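Handout 3: Gathering examples of cloth handling

Read this before your first recording session. The set we are building in this part of the course is bedroom tidying with the hand-held gripper: bedding, blankets and clothes. The target for the whole group is 2000 examples, 80 from each pair.

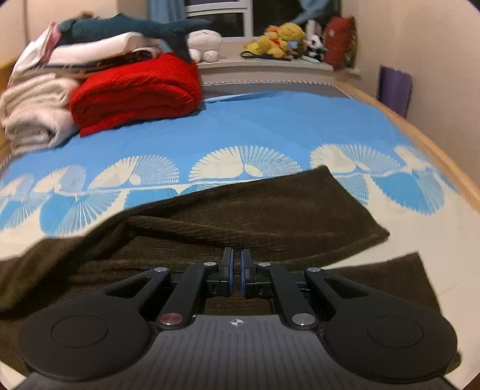
An example starts with the fingers clear of the cloth and ends when you have let go. Move at an even pace. If you fumble, carry on and finish – a recovered grasp is still useful. Note the item and the task on the sheet straight afterwards.

Clothes are harder than blankets. Elastic pulls the cloth into small creases and the shape changes each time you put it down. Take hold of one edge, such as a waistband, and keep the fingertips in view until you release.
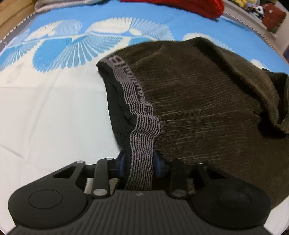
Robot Learning Group, Fitzgerald Building, Room 227

Do not smooth the sheet between examples. Vary where the item lies and which way it faces. Upload to the Stostix folder on the same day, under your pair number. Questions about the gripper go to Teemu Halonen, and anything about marking to Heather Paterson.

Last revised 2019-04-19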